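From the Kitchen End
Feb 18, 2018

Hello again from Pindesdale! I promised I'd write up what I've been doing about vegetables, and then I spent two weeks not writing it up, so now you get all of it in one go.

When we moved in, everything fresh went into one deep drawer at the bottom of the fridge. You know how that ends. I threw out 11 zucchini in January (I grow too many, I buy more anyway, please don't write in) and decided I needed a system. Rajkumari Bisht, who some of you met at the Vimau seed swap, told me to stop hiding things and start carrying them around in baskets. She has 13 of them. I have three, so far.

Now whatever needs eating first goes in one basket, and that basket comes out every time anyone starts cooking. If it's still got something in it by supper, that something is supper. We have had some strange soups. The Gautam squash one was lovely, though, and I'll print the recipe as soon as I work out what I put in it – I know there were 400 grams of squash and far too much ginger.

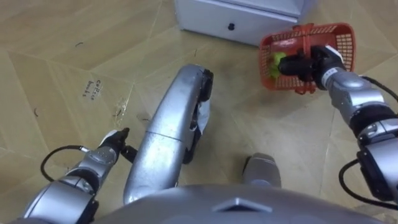

My floor tiles are the other thing I get letters about, and yes, I still like them. Beige forgives a lot. Leaves and onion skins do end up down there, and a sweep takes me a minute if I don't let it build up. I'd go for a basket like the red-orange plastic one, with a raised handle and little openings all over the sides, so a green vegetable tucked inside still gets noticed. Wicker looks prettier, but mine held onto the dirt from 14 leeks and I never got it clean again.

Next time, Rurna beans, and whether it's worth starting them indoors in February. I've already started mine.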